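Home | Current openings | Packing guides | Contact

Seasonal packers, Jurkbridge site

Reading time: 3 minutes

Trokside is hiring seasonal packers for its household goods line at Jurkbridge. The contract starts in June and runs for 40 working days, with a possible extension. Shifts begin at 6:30 a.m. and last eight hours, including a paid break. Applicants must be able to lift a filled carton from floor level to bench height.

Duties are carton erection, item placement, void fill, closing and labeling. Each packer works through one order sheet at a time and signs it off before the next is issued. Mixed orders (glass with metal, or anything with liquid) go to the Clusel bench and are not part of this role.

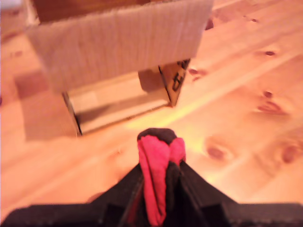

Packing quality is checked at the end of every order. The checker looks at corner fill, item spacing and closure, in that order. Cartons are plain tan corrugated cardboard. Before the first item goes in, the flaps are folded clear of the opening; a flap left hanging over it, with the corrugation running down toward the packer, puts the upper part of the interior in shadow and small parts get missed there. Orders that fail the check are returned to the same packer for repacking.

Training takes 3 days and is paid at the full rate. It covers the Tsoukalas packing sheet, safe lifting and tape gun use. No previous warehouse experience is needed – accurate reading of order sheets is.

To apply, ask for form 284 at the Jurkbridge front desk between 9 a.m. and 4 p.m. Bring proof of right to work. There are 5 places. Applicants who are shortlisted will be asked to pack one trial order.

Related openings
Returns sorter, Jurkbridge
Evening labeler, Clusel bench
Forklift operator, Trokside main yard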